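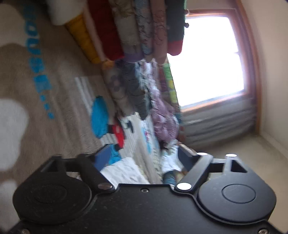 Let the Small Library Stay Small

I came to Rurkmont eleven winters ago with a dictionary and a heavy coat. The first door I opened without being invited was the door of the library on Caldeira Street. It is one room with a low ceiling. I sat there until closing time and read a magazine for children, because that was the English I could manage.

Now the town wants to close this room and the two others like it, and put everything in one big building near the highway. I have read the plan, all of it, with the dictionary again for some words. I think it is a mistake, and I want to explain why as well as I can.

The plan says that a large library can offer more. I believe this. It will have more shelves and longer hours, and a hall for concerts. The plan also says the new building will have parking for 200 cars. I read this sentence several times. A person who wrote it was thinking of people who have a car.

In my part of town many people don't. The bus to the highway runs every hour, and after 7 in the evening it does not run. From my apartment to Caldeira Street I walk six minutes. My neighbor, who is past eighty, walks it in twenty, with a rest on the wall by the bakery. She returns two books and takes 2 more, always mysteries, and this is her exercise and her conversation for the day. I do not believe she will ever see the new hall, even if the concerts are free.

People who support the plan tell me that distance is a small problem, because today one can borrow a book on the telephone. I do this also, when I am sick or when it snows. But I learned English from the woman at the desk, who corrected me only when I asked her to, and from the old men who argued over the newspaper by the radiator. I learned the word "drizzle" from them, and some others that I will not write here. When I had a letter from the tax office that I could not understand, I took it to the library before I took it anywhere else. It was a very ordinary letter. I had been afraid of it for 3 weeks.

Where I was born, in a town called Cirnunow, we had a reading room above the post office. It was closed when I was a student, for the same reasons that I read now in the plan: better service in one place, less cost for heating. The better place was good, I can say this fairly. It had marble stairs. My father went one time to look at it and said it was very beautiful, and after that he read only what was in the house. He was not a lazy man. He worked with his hands until evening, and a library that needs an evening to reach is for somebody else's life.

I know that money is real. The roof on Caldeira Street is old, and the plan gives a price to repair it that made me sit down. I don't say the town should pay for everything forever. But the new building also has a price, and there the plan uses another word, "investment." I would like to see the same word used for both, so that we can compare them honestly.

There are other ways to save. The three rooms could open on different afternoons and share the same workers. The collection could be smaller - I would give up the encyclopedias tomorrow. In summer, when the town has its Festo and everybody is on the street until late, the library could put its old books on a table outside and sell them, as the church does with cakes. This will not repair a roof, but people would see that the library is there and that it belongs to them.

What I ask from the town council is modest. Before you vote, go to Caldeira Street at four o'clock, when school is finished. You will have to stand, because the chairs are taken by then. Bring something to read. Then take the bus to the place by the highway, and look at your watch when you leave and again when you arrive.

I will be at the meeting in March. I have asked for my two minutes to speak, and I am practicing now, in the evenings, at the table near the radiator.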